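Refrigerator shelf

A refrigerator shelf is a flat support fitted inside the compartment of a domestic refrigerator, on which food and drink are kept. Most household models have between two and five. Shelves are made of glass, plastic or coated wire and usually rest on ridges moulded into the side walls, so that they can be moved up or down.

Materials

Wire shelves were the usual type in early electric refrigerators. They let cold air pass freely but allowed spills to drip on to the food below, and small items tended to tip over. Toughened glass later replaced wire in many kitchens. A glass shelf holds a spill until it can be wiped up, and it lets light from the lamp reach the lower levels.

Use

Upper shelves are commonly used for drinks, leftovers and other ready-to-eat food. Raw meat and fish are kept at the bottom, in a covered container. Eggs may be stored in a door rack, in their box, or on a plate. Bottles are stood upright where there is height for them and otherwise laid on their side, in which case the cap needs to be tight.
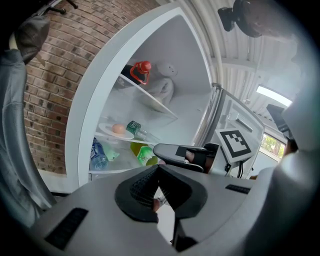 An open refrigerator with a glass upper shelf. A brown egg on a plate and a bottle on its side are on the level below.

Household habits vary a good deal. In a survey of 1,213 homes in the Povham area, Rosimeire Furtado found that 11 per cent had never changed the height of a shelf. Many people taking part gave each shelf a fixed purpose, and some did not know that the shelves could be taken out.

Cleaning

Glass shelves are removed and washed by hand in lukewarm water with a little washing-up liquid. A cold shelf should stand at room temperature first, as sudden heat can crack it. Spills of milk or meat juice are wiped up at once.

See also
Crisper drawer
Larder
Food storage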